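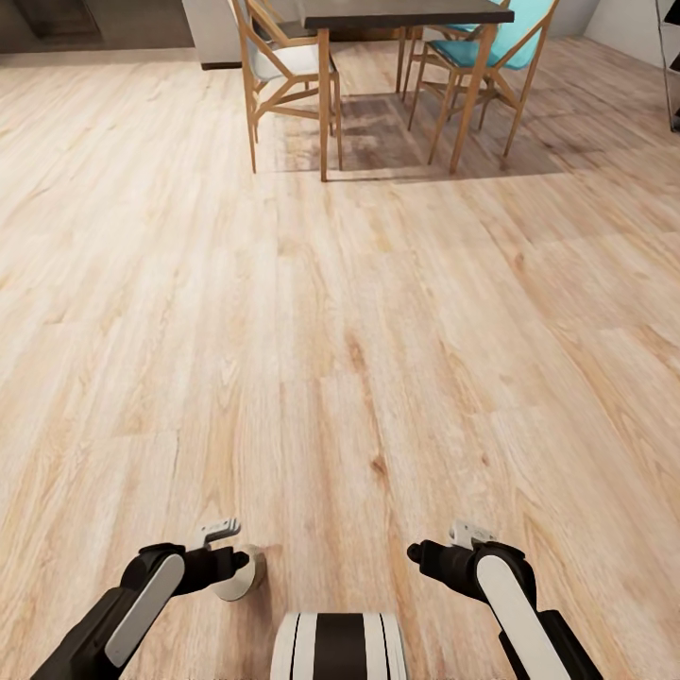
I've got a bit of news for anyone in Gretcombe who's been putting off the paperwork side of splitting up. Ignacio, the family law office on the high street, has started a fixed-fee service for couples who agree on most things but still have to sort out who keeps what. It costs £329, and yes, that covers the small stuff too, right down to a dark-topped dining table and the two chairs that go with it (you'd be amazed what people fall out over!).
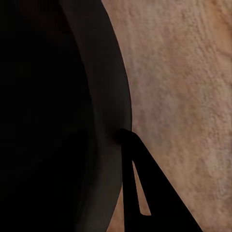

I rang up and spoke to Teodoro Aguirre, who runs it, and he told me 41 couples have signed up since February. Most have been done in 19 days, he says, which sounds pretty quick to me. If you'd just like a chat first, that's £49, and they'll knock it off the bill if you go ahead. Bookings at the old price close on 4/17/20.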